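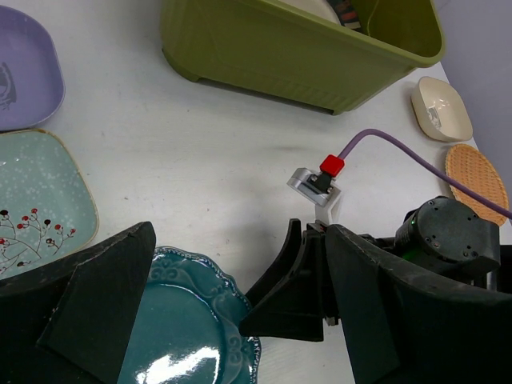 Subject: Re: [Dalgleish-house] Plates, bins and the move out of the lower kitchen

Thanks for the quick reply. My answers are below your text.

> I looked over the plan for the lower kitchen and I have a few questions
> before I say yes to helping. First, are we packing every plate, or only
> the ones that match? I remember a lot of odd ones on the shelf by the
> window, and I don't see the point of hauling them up to Grenon if they
> will sit in a cupboard there.

Every plate that isn't chipped. I know the odd ones are a nuisance to stack, but those are the ones people reach for. The square one with the berry branches gets used more than anything in the matching set. The lavender one and the big teal round one should go too. If something has a chip on the rim or a crack you can feel with a fingernail, put it on the windowsill and we'll decide on those at the end.

The total on the old inventory sheet is 311 pieces, but that includes flatware and the glass jars, and it was made before the spring sale. Don't try to match it.

> Second, what are they going in? Last time we used cardboard boxes and
> the bottom went out of one on the stairs.

No cardboard this time. We have the plastic bins from the Pidine pantry, the green ones among them. Please don't fill a bin past the rim. I'd like the lids to close, for the ones that still have lids, and a full bin of stoneware is more than most of us want to carry up a flight of stairs. If you can't lift it easily from the table, take a few plates out.

Plates go in on edge, with something soft between each one. Bowls can nest, 3 to a stack at most. Cups on top, handles toward the middle.

> Third, the woven mats. Are those going or staying?

Going. They lie flat on top of the plates and save us some padding. Shake them out over the sink first, as the crumbs get down in the weave and scratch the glazes. The same goes for the table — wipe it before you set anything face down on it. It's white and shows every speck, so there's no excuse.

> Last thing. Who has the labels, and do we write the room or the
> contents?

Both. Room on the first line, contents on the second. The Stillix labels are in the drawer under the toaster. They peel off cleanly if you do it within a week or so, but after that they leave a gray patch that needs oil to get off. Put the label on the short end of the bin. When they were on the long side last time, we couldn't read them once the bins were lined up on the Grenon shelves.

A few more things that didn't come up in your note:

The purple and aqua plates have different glazes and shouldn't be packed touching. I don't know that they would mark each other, but the aqua one has a thin brown rim that I would hate to see rubbed. A dish towel between them is enough.

Please leave out enough for lunch. I was thinking 11 plates and the same number of forks. Paper plates would work too if anyone has a pack to use up, but I'd sooner not buy any.

The kitchen will be open from 2 in the afternoon. The side door sticks in May, so push near the bottom. There is room for one car by the steps. Everyone else should use the Dalgleish lot and walk over.

If you have spare dish towels or old pillowcases, bring them. Newspaper leaves ink on the lighter pieces and then it all has to be washed again at the other end.

Reply to the list if you're coming, so I know how many bins to bring down.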